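Review: Clola Coalition Tracker, Desktop Edition
Policy Tools Desk, Bronard Institute for Legislative Studies

Summary

The Clola Coalition Tracker is a subscription program for people who follow parliaments in which no single party governs alone. It stores party positions, seat totals and signed agreements, and it allows the user to test which combinations of parties could form a majority. The Institute used the program for two legislative terms in its regular briefing work. We recommend it for research offices and newsrooms that cover several parliaments at once. Offices that follow only one will find most of what they need in a well-kept spreadsheet.

Scope of the review

Our assessment covers the desktop edition only. The browser edition lacks the agreement archive and was left out. The license was purchased at the ordinary institutional rate, and the publisher had no part in preparing this text.

The program was tested on ordinary tasks: preparing a briefing the morning after an election, following negotiations over cabinet posts, and checking whether a government was keeping to its own written program. Staff members were asked to keep using their earlier methods alongside it for the first month.

Majority calculator

The calculator is the part of the program most users will open first. Seat totals are entered by hand or imported, and the user then marks which parties have ruled out working with which others. The program lists every combination that passes the threshold for a majority.

Refusals can be entered at two levels, firm and stated. A firm refusal removes the pairing altogether. A stated refusal keeps it in the list with a flag. Our analysts found this distinction valuable, as party leaders often say one thing in a campaign and accept another during talks. Support from outside the government is also handled well. A small party that promises to abstain on a confidence vote can be recorded as such, and the threshold adjusts accordingly.

The calculator does not rank its results by likelihood. The publisher describes this as a deliberate choice, and we agree with it.

Agreement archive

The archive contains about 3000 documents, most of them coalition agreements, annexes and side letters. Search is quick and the texts are clean. Each clause carries a subject tag, so that a reader interested in budget rules or judicial appointments can compare the wording used by different governments.

Coverage is uneven. National parliaments are well served, while regional assemblies are thin and municipal councils are missing. Translations are supplied for the main text of most agreements but rarely for the annexes, where the division of committee chairs and ministries is usually set out. Users who do not read the original language will need outside help at exactly that point.

Alerts and exports

Alerts can be set for a party, a ministry or a single clause. They arrive promptly – in one case before our own wire service – but the default settings send far too many. We advise new users to turn off the general alert on the first day and add narrower ones as needed.

Exports to plain text and to table format work as expected. Charts are less satisfactory. The seating diagram cannot display more than 200 seats without shrinking the labels until they are hard to read on a printed page, and larger chambers must be split by hand.

Comparison with Ostermann

Many offices will already own the Ostermann Legislative Handbook, which is issued each February in print with a data file. Ostermann remains the better reference for procedure: rules on investiture, no-confidence motions, caretaker periods and the calling of early elections. Clola touches on these matters only in short notes. The two products overlap less than their catalogs suggest, and our library will keep both.

Support

Questions sent to the support office were answered within one working day. Two errors in seat totals, both following a mid-term party split, were corrected after we reported them. The Amel import module, sold separately, failed on our older machines and was not tested further.

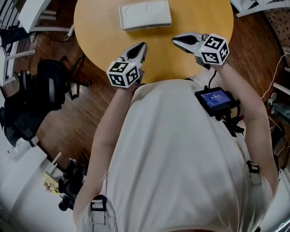 Recommendation

Recommended, with reservations about regional coverage and printed charts. Offices considering a purchase should ask for a trial license during an actual period of coalition talks, when the calculator and the alerts are both in daily use. The annual plan is preferable to the monthly one, as access to the archive ends when a monthly plan is paused.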